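Mellus Fernum touring skins, reviewed after a winter of use

I bought the Fernum skins in February to replace a pair that had lost most of their glue along the edges. They are made by Mellus and come in one mix, mohair and nylon, with a metal tip loop and a rubber strap at the tail. I use them on a mid-width touring ski, mostly on day trips and a few longer hut weekends. I paid full price for them.

They arrive uncut, with a small trimming tool in the bag. The tool works, but the blade is shallow and I had to go over the tip section twice. Trimming took me 30 minutes for the pair. The instructions are a single folded sheet and the drawings are small, so if you have never cut skins before, ask the shop to do it. Mine offered.

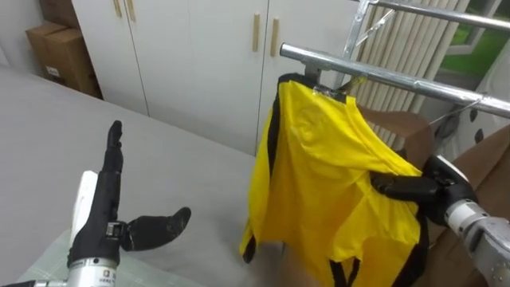 Grip is good. The standard climb I use for comparing things is the forest track up to Hodoroagă and then the open slope above it, which gains 400 metres and has one steep section near the top where people usually start to slip. On firm morning snow I got up that section without ski crampons. My old skins would hold there only if I stamped each step. On refrozen crust I still slid backwards now and then, as I would on any skin.

Glide is average. Catinca Cozma, who was on pure mohair, pulled ahead of me on every flat stretch and waited at the corners. On a long approach you will notice it. If most of your touring starts with a valley walk, look at something with less nylon in it.

The glue is on the strong side. Pulling the skins off the ski takes a proper tug, and pulling one apart when it has been folded on itself is hard work in wind. I have started using the mesh sheets they come with, even on short days. After several laps in one afternoon the glue was still sticking well at the tail, where my last pair always failed first. It has left no marks on the bases.

Wet snow was the weak point. On the Friday of our hut trip the sun came round early and the plush was soaked by the second transition. Once we were back in the shade, snow balled up under both feet and I spent a good part of the climb knocking it off with a pole. Rubbing on skin wax that evening helped for the whole of the next day. I would treat them before first use, which the sheet does not mention.

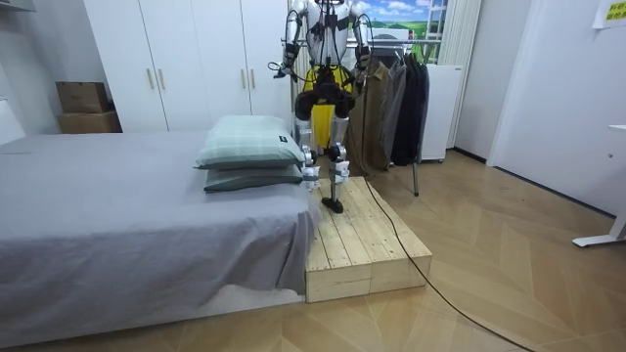
Can you leave the skins folded glue to glue over the summer?
Use the mesh sheets for that. Dry the skins fully at room temperature, lay the mesh between the glue surfaces, and keep them in their bag somewhere cool. Folded glue to glue for months, they become very hard to separate and the glue may lift in patches.

The tip loops fit my skis with no play. They are wide enough for a blunt tip, though a friend with a very pointed ski found they sat slightly to one side. The tail strap has seven notches and I use the third. The rubber goes stiff in the cold but has not cracked. Mellus sells the strap and buckle as a spare part, and the buckle can be changed with an ordinary screwdriver.

The bag is too small. It holds both skins if you fold them neatly, and at the top of a windy ridge I don't. I put mine in the larger bag from my old Flondard pair, which also has a drawstring I can work with gloves on.

I would buy them again for steep or icy ground and for cold months. For spring touring, or for long flat approaches, I would spend the money on mohair.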